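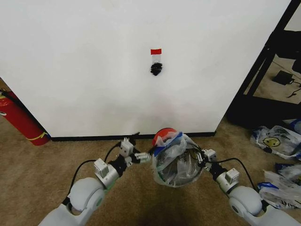 4. What people hang on walls

I started this part of the study thinking I'd be writing about posters. Instead I spent most of October reading interview notes about tape. Of the 80 office workers Uliana Kushnir and I talked to in Kistville, almost all had stuck something to a shared wall without asking, and most felt a little guilty about it. Keys, spare bags, a sock (once!), notes to the night shift – it all goes up at eye level.
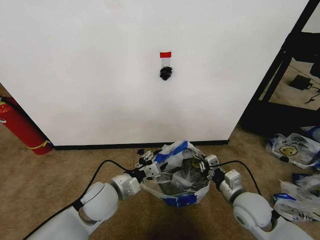

Figure 2. Red tape with a small black bundle below it on a white wall.

Tape color came up far more than I'd planned for. People at the Radwan site told me red reads as "leave this alone," while clear tape reads as fair game. I can't test that with interviews alone, so please take it as a hunch.

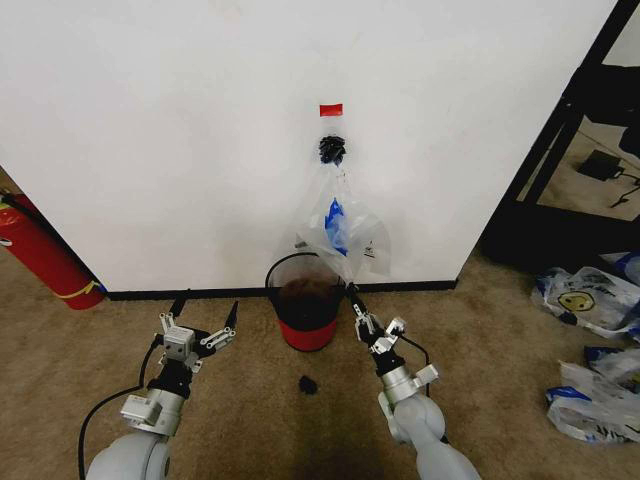

Vol. 9, No. 2, p. 80

The Tretus offices were a different story. Orvokki Suominen had warned me that the staff there had a written rule against hanging anything in the hallways, and I figured we'd find bare paint. We found plenty of tape, mostly near
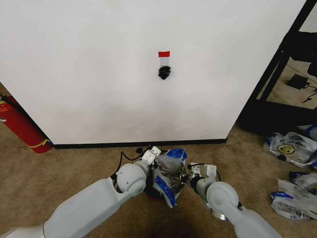 the copy rooms and the back stairs, where managers seldom walk. I asked four people about the rule and two had never heard of it.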